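Cuaderno de taller - Nolix, banco de simulación
9/16/25

Tarea cocina otra vez. Objetivo de hoy: ver si el agarre por mango aguanta con la sartén inclinada, sin tocar nada de lo que hay alrededor. Política entrenada con 2000 demos, sin ajuste fino. Las dos capturas son de la cámara de muñeca, render tal cual. 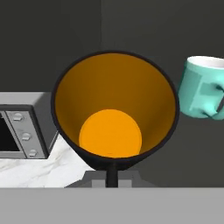
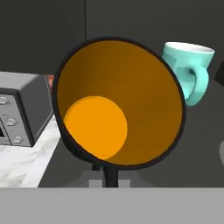
Preguntas que siguen abiertas

- ¿Cuánto de esto pasa a la cocina real de Grukstead? Ni idea. El mango simulado es rígido y la fricción la puse yo a ojo.
- La taza turquesa sale en las dos, a la derecha. Falta meter penalización por contacto, ahora chocar con ella sale gratis.
- Fondo naranja muy vivo contra la pared mas oscura. Sospecho que el detector se engancha al color. Probar con otra textura antes de creerse nada.
- Sartén vacía siempre. Con comida dentro cambia la masa y la inercia, otro problema entero.

Números

6 semillas, paro en el paso 1157 por límite de tiempo. Tres llegan al final con el mango entre los dedos, el resto se va en giro. Para demo vale, para fregar o recoger una cocina de verdad todavia no - ni de lejos.

Pendiente
- subir a 5 la ganancia de cierre y repetir
- pedir a Pritchard los modelos de mango con holgura
- comparar con la rama Dandidano, que usa otra pose inicial
- guardar los logs ANTES de reiniciar (otra vez los perdí)

Brazo real en diciembre, si acaso.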